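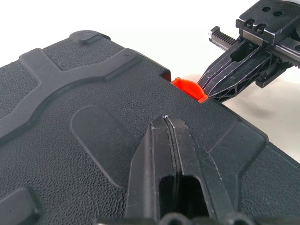 The Lonitgate Challenge is a student robotics competition in two-arm manipulation, held each September. Teams of up to 15 students program a pair of arms to handle closed containers, among them hard plastic cases with latches. It was founded by Fikri Tambunan, a teacher of control engineering, as the final project of an evening class.

Each run is scored on 3 criteria: grip placement, order of operations and total time. One arm usually steadies the container while the other works at the rim – a division of labor the rules allow but do not require. Remote control during a run leads to a score of zero.

The rulebook, edited by Nadhirah Santoso, was last revised on 21 May 2024. The revision added the Funditz class, which is open to first-year students only.

See also: Winulov Cup; Angelovski Trial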